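Newsletter > Around the House > Spring Bedding

The Black Cushion Stays (For Now)

April 18, 2026

I promised last time that I'd report back on the great bedding swap, and so many of you wrote in with opinions about my pillow situation that I'm giving it the whole item this week. Get your coffee.

Every spring I pull the heavy stuff off the beds and put the light stuff on, and every spring I act like this is a small job. It takes all day. The wool blanket has to be aired before it goes in the chest, the mattress gets turned (I can do it alone if I swear at it), and then there's the linen closet, where I find three fitted sheets that don't belong to any bed I own. I started right after breakfast and I was still folding when it got dark.

The fun part was the new cover. I found it at Koltemel, the fabric outlet out past the garden center, in the bin by the register where they throw the ends of things. Off-white with little leaf sprigs in a dark gray-green and rusty orange blossoms scattered all over. It was $16! I stood there holding it for the longest time, looking for the hole or the stain. The lady at the register finally told me it was last year's print and they just wanted it gone. I took it home and washed it twice on warm, and it came out softer than it went in.

So that's the calm, leafy, grown-up half of the story. The other half is the cushion. If you've been reading this newsletter since August you already know the one — black plush, pale yellow flowers, the four-petal kind, one of them, in black, sitting inside a curvy diamond shape like a fancy monogram. I bought it for the den on a day when I wanted something loud. It has been on the couch, the reading chair, the porch swing for one windy weekend, and now it's in with the new cover, and I keep moving it and then moving it back. 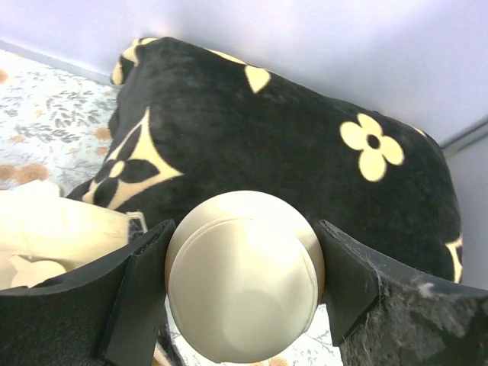
My sister-in-law says the two patterns fight. She has a point, and I went back and forth on it all week. Big yellow flowers on black and tiny orange ones on off-white are not having the same conversation. But I've always thought a room where everything matches looks like the waiting area at a nice dentist. What I do believe in is mixing sizes. If you put a small print next to another small print it gets itchy to look at, and two big ones together will wear you out. One big, one small, and a plain wall to rest your eyes on, and you can get away with a lot. I've been doing it that way for years and only my sister-in-law has ever complained.

A few of you asked how I keep black plush from looking like I keep sheep. Lint roller first, always, going one direction. Then a barely damp cloth, also one direction, and then I leave it alone till it's dry. Please don't iron it. I ironed a velvet pillow once, on low, through a dish towel, and it had a shiny iron-shaped patch until the day I gave it away. If the nap gets flattened, hang it in the bathroom while you shower and brush it up afterward with a soft clothes brush. A baby brush works too.

The insert matters more than the cover, if you ask me. I've had flat, sad pillows in very pretty covers and there's no saving them. I get mine from Nugroho, the little upholstery shop downtown, and I buy them 2 inches bigger than the cover so the corners fill out. You have to wrestle it in (fold it like a taco, shove, shake) but then it stays plump all year. They'll restuff an old one for you if you bring it in on a weekday, and they're nice about it.

One reader asked about the 400 thread count sheets from Clindetti that I mentioned over the winter. Yes, I still like them. No, I haven't bought the second set, I'm waiting for a sale. They do wrinkle, so if you're a person who minds wrinkles, spend your money somewhere else.

The wool blanket is in the chest with cedar blocks now, and the flannel sheets are in a zip bag on the top shelf, where I'll forget about them till the first frost. I've still got the guest room to do. The curtains in there are a green I can't explain, and I have a feeling the cushion might end up living in with them. Write and tell me if you think I'm wrong — I read everything, even the long ones.

More from Around the House

- Those Namix storage bins, one year in
- What I do with single pillowcases
- Airing wool without a clothesline
- Reader mail: 128 of you have feelings about top sheets
- Porch swing repairs, part two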